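4.2 How small distributors pick a release window

I came to this part of the study with a bias, so let me put it up front. I spent years booking films into regional theaters before going back to school, and I always figured that release dates at the smaller companies were picked by whoever talked loudest in the Friday meeting. Si-eun Kong (who did most of the coding with me) thought I was being unfair, and she was mostly right!

We worked from 307 releases handled by two distributors, Direx and Skarden, and I sat down with 18 people who had booked, sold or scheduled them. Direx likes to open a film on a handful of screens and add more week by week. Skarden goes wider from the start, usually up to 100 screens, and then pulls back fast if the first weekend is soft. Both told me they hate May, when the big studio titles start eating up the good auditoriums, and yet both kept putting films there.

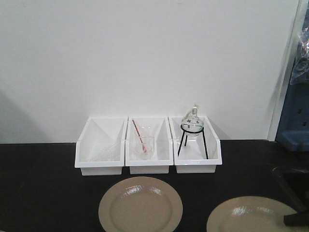
Figure 3.

Why would a small distributor open a film in May if the screens are so hard to get? Mostly to keep a promise made to the producer, often written into the contract long before anyone had looked at the calendar.

I heard some version of that in nearly every interview. Danica Vaněk, who ran bookings at Skarden for most of the period we studied, had a folder of contracts with the window already typed in, and she walked me through how little room that left her (a week either way, if the producer was in a good mood). The Direx contracts were looser, and their dates moved around a lot more, sometimes twice in a month.

Skeltov, the Direx comedy I discuss in Section 5, is the one I keep going back to. It slid out of May into early fall and picked up theaters that had turned it down in the spring. I wouldn't hang a theory on one title, and the star was doing a lot of press by then, but the bookers I talked to all brought it up before I did.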